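Plush Mending Table at Bemcombe: your questions

Updated for September. Ineke wrote most of this, Thulani fixed the opening hours. If something's missing ask at the desk.

What is it?

A table where you bring a stuffed toy that needs cleaning, stitching or restuffing. We show you how, you do it, or we do it if your hands aren't up to it. In the back room at Bemcombe, doors at 6 in the evening. Go past the coat rack, second door.

Do I have to book?

For washing advice, no. For repairs, yes please. Put your name on the sheet by the desk or call. One toy per slot. If you have a whole bag of them, bring the worst one first.

Does it cost anything?

No. Jar for thread money. Stuffing is free up to a pillow's worth, which is more than you think.

What kinds of toys do you take?

Bears, rabbits, sea creatures, dolls with cloth bodies. Also odd pillow-shaped things with faces. No toys with battery boxes sewn in unless you've taken the box out first. No foam bead filling either. We tried it once and Thulani was finding beads until spring.

Can I wash mine before I bring it?

Better if you do! Cool water, a little mild soap, inside a pillowcase with the end tied. Gentle cycle if you trust your machine, sink if you don't. Then let it dry ALL the way through. Squeeze the fattest part. If it feels cold in the middle it's still damp, give it another day. Damp ones get sent home, sorry, the mildew smell gets into everything else.

No dryer on hot. The fuzz goes hard and stringy and it won't come back.

My toy is old and I'm scared to wash it.

Then don't. Surface clean only. Damp white cloth, dab, turn the cloth, dab again. Test the underside first. Reds and dark greens are the ones that bleed, pastels mostly behave. A pale belly next to a darker head is the classic place for color to creep, so do the two parts seperately and dry in between.

Small faces: how do you fix stitched eyes and cheeks?

Most asked question so it gets the long answer.

Take a photo of the face before you touch it. Straight on, then from above. An eye moved by the width of a pencil line makes a completely different animal and your kid will notice before you've got your coat off.
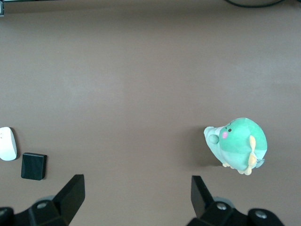

For a plain dot eye use two strands of black embroidery floss and satin stitch, all the stitches running the same direction. Start in the middle and work out. Come in from a seam so the knot is hidden. Eyebrows are just one or two back stitches, don't overthink them. Pink cheeks we don't usually restitch, if the patch is lifting we tack down the edge with matching thread, tiny stitches, stop when it lies flat. Glue goes shiny and stiff. Please no glue.

Snouts and noses that stick out wear thin at the tip. If there's a hole, pull the edges together with ladder stitch. If the fabric is see-through but not open yet, leave it alone and tell everybody to stop carrying him by the nose.

Fins, feet and ears coming off?

Easy ones. Pin it where it was (old needle holes will show you), ladder stitch across the front, turn over, go back across the other side. Go around twice on anything a small child drags. Upholstery thread for limbs, ordinary thread for everything else.

Flat little fins sometimes curl after washing. Press them between two cloths under a heavy book overnight. No iron.

It's gone flat. How much stuffing?

Less than you'd guess. Open the bottom seam, 3 inches is enough. Tease the stuffing apart with your fingers before it goes in, small bits, and push it to the far end first. Lumps come from big handfuls. Round bodies need it firm at the bottom so they sit up, softer on top. We use the Greken bags because the shop has them, any polyester fill works.

Can I leave it with you?

Yes, with a label. Your name, phone, the toy's name. Please do write the toy's name, it helps us at pickup. Normally ready in 2 weeks. Shelf space is tight so collect within 6 weeks of our call, after that it goes in a box in the closet and we have to dig.

Can it be done while my kid waits?

Face repairs, often yes. Restuffing takes longer and some kids do NOT like seeing the inside. Ask us and we'll do that part at the other end of the room.

Do you sell or take donated toys?

Don't sell. Donations yes if clean, they go to Etlow once mended. Last count was 148 toys sent over. Please no more giant bears, there's no way to get them in the car.

Do you need helpers?

Always. If you can thread a needle you're qualified. Ask for Ineke Vermeulen or Thulani Makhubela. Bring your own glasses and small scissors, ours wander off.

Parking?

Street is fine after 6. Not in front of the Cao bakery, they load there in the evening and they will come in looking for you.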